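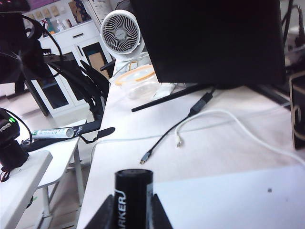

My desk, from the wrong side

Welcome to the desk page! I get asked about desks more than anything else on this site (more than the bread, which hurts a little). Most desk photos on the web are taken from the chair, with the screen glowing and a plant at just the right angle. I like the back. The back of a desk is where the cables live and where the stuff you don't want to look at all day ends up, and I'm always curious how other people deal with theirs.

A bit of history first. The desk is an Oshima, the long white one, and I bought it secondhand from Jussara Bezerra when she moved out of the studio upstairs. She wanted it gone by the first of the month and I wanted something long enough to spread out on, so we were both happy. Getting it down the stairs took the two of us most of an afternoon and one very bad turn on the landing. Would I buy white again? Yes! It shows every crumb and every pen mark, but the whole room feels lighter with it in there, even in November when it's dark before I've finished work.

The fan lives at the back, to the left of the monitor, and it stays out all year. I picked it for the grille, with those curved blades spiraling around the front, and I've never regretted it. The clear tub with the orange rim sits in front of it. It's a Plastik one, from a set I bought for the kitchen, and the rest of the set is still in there doing what it was meant to do (rice, mostly). The black mesh chair is the one thing I'd tell anybody to spend money on. I tried four before this one and my back remembers all of them.
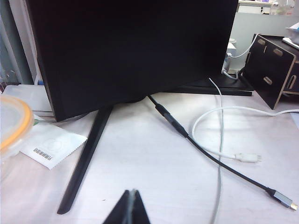 Cables are my weak spot. I've read all the advice, I own a bag of those little fabric ties, and I even ordered a Stiditz tray to screw under the desktop. It's still in its box in the hall closet. My trouble is that I move things a lot, and any cable I tie down on a good day gets cut loose again the next time I need it to reach the other end. So they stay on top, the black USB-C one with the chunky bit partway along and the white one in its big lazy loop, and when I want one I just grab it. Simone Amaral, who shares the room with me a few days a week, has a much neater system on her side and has offered to do mine. I keep saying next week.

The organizer is the wooden one over by the monitor base, and it's my favorite thing on the desk. I had a wire one before and small things fell straight through it. Wood is warmer to look at, too, next to all that black and white. A white cable has draped itself over the top and I've decided to let it stay.

A couple of people wrote in about the monitor stand. It's the long-legged kind, so it does eat into the desktop, and one of those legs comes nearly to the front edge. I've thought about a clamp arm from Pronutis, but I'd have to drag the desk away from the wall to fit it, and see above about the stairs. If you have one on a desk like mine, write and tell me how much space you got back.

Simone's side is next, as soon as she says yes.

Page updated 1 April 2024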